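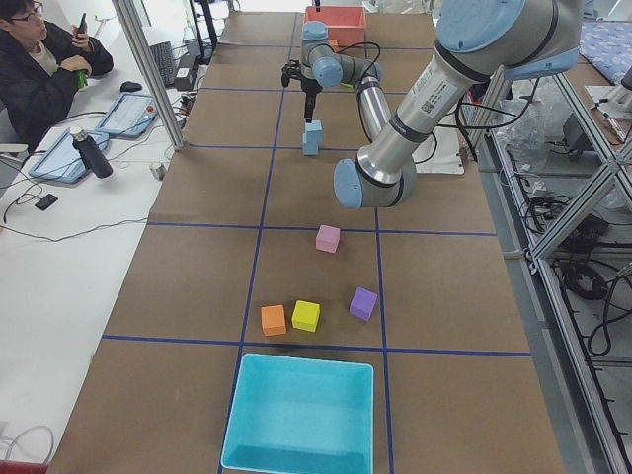
The owner of Briggs, the little toy workshop in Itham, has been sorting foam blocks for so long that she does it while she talks, hardly looking down. "People think it must be dull," she says, laughing, "but put a pink one next to an orange one and tell me you don't feel a bit better!" She started out selling 5 sets at the November fair, and by this spring she had packed 479 of them (she keeps a tally in pencil inside the pantry door).

Her one firm habit is brown paper and blue tape. "Foam picks up every speck of dust, so the paper goes down first, and then I tape out my squares. One color here, another there, and a nice big bin close by. My mother laid out her quilts the same way, on the kitchen floor, and we all had to walk around the edges."

She likes to leave plenty of bare paper, too, and swears a single light blue cube is easier to judge when it has a square to itself.

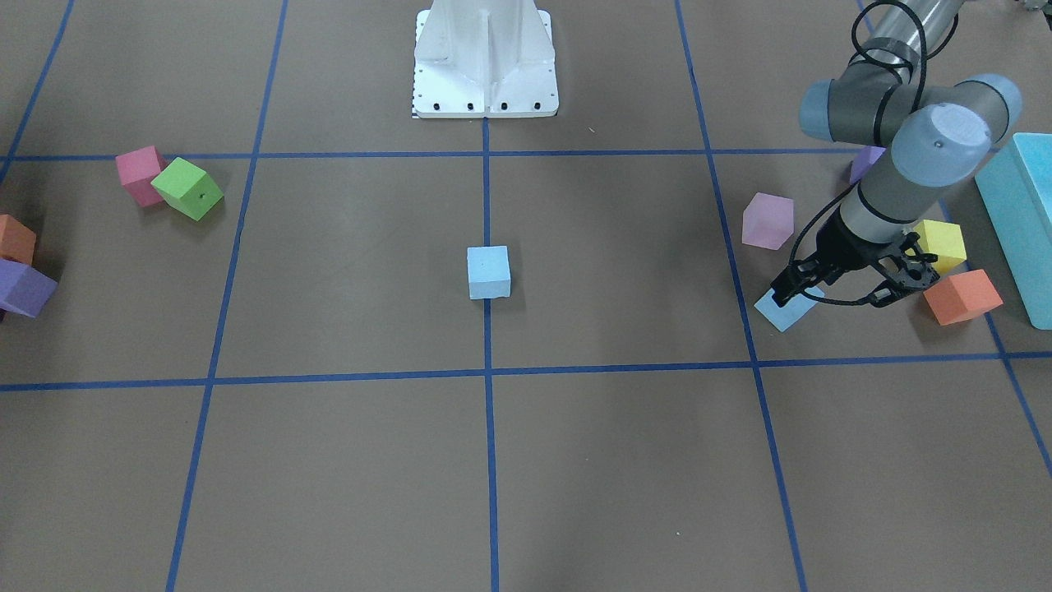

What comes next

A bigger set, called Ineck, with stepped pieces as well as plain cubes. "I keep playing with them when I should be packing," she says.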